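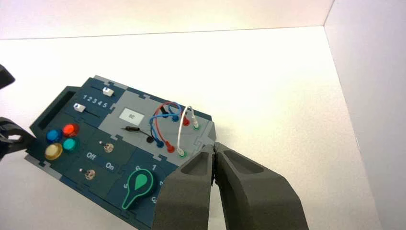
La planche de test vue depuis le poignet droit, avec l'écran à 82.

Bon, la planche ! Vous étiez plusieurs à me demander à quoi ressemblent mes journées chez Clistura depuis avril, alors voilà. On collecte des démonstrations : je téléopère les deux bras, le robot enregistre, et le modèle apprend (enfin, il essaie). Les curseurs, les boutons, les interrupteurs, le sélecteur rotatif, tout y passe. Mon préféré reste le bouton rouge, mon cauchemar les fils du panneau gris, parce qu'avec des doigts aussi larges, attraper une fiche sans coincer celle d'à côté, c'est tout un art...

L'objectif du lot, c'est 100 épisodes par geste. J'en ai fait presque 18 ce matin sur le curseur du bas et Farzana m'en a refusé neuf ! Trop d'hésitations, paraît-il : si je tremble avant de pousser, le modèle tremblera aussi. Elle a raison, mais j'ai boudé jusqu'au café.

Daniyal voudrait qu'on change l'orientation de la planche plus souvent, et moi je voudrais surtout une chaise correcte. On en reparle quand j'aurai fini les interrupteurs, il m'en manque encore 10.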